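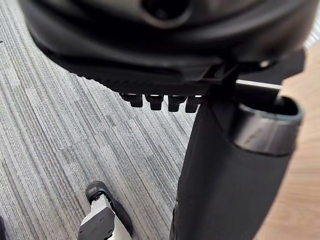

Friday project, and I'm way too excited about it: I'm finally sorting out the office storage at Drestmont! Years of paper, all getting a home.

Started at 8 with the old Pumphrey job files. 506 pages in one binder!! Most of it went in the recycling and I felt lighter with every handful.

Rule for today - if it hasn't been opened since April, it has to earn its spot. Abundio Tovar made a very good case for his 12 wall calendars. I let him keep one. 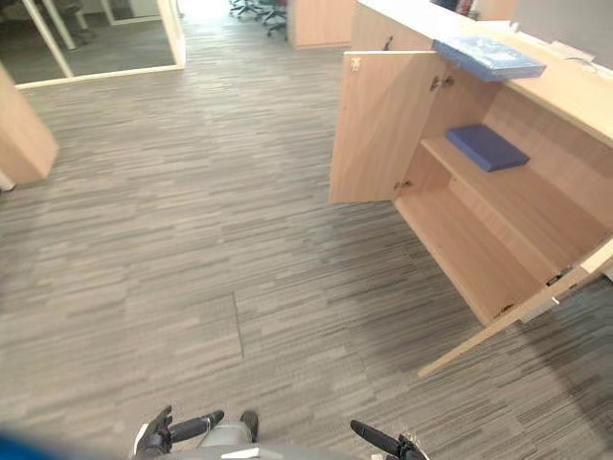
I love a low cabinet with doors. Everything's easy to reach, you get a nice flat top to sort on, and when you're done you just shut it all away!

Next up is labels. I bought a pack of 200 and I plan to use an embarrassing number of them. Big letters, plain words, one per shelf.

Also, plastic folders for anything still in progress - so much better than loose sheets sliding around. Wenceslao wants his in green, so green it is.

Stopping for lunch, then the Codau receipts. Wish me luck!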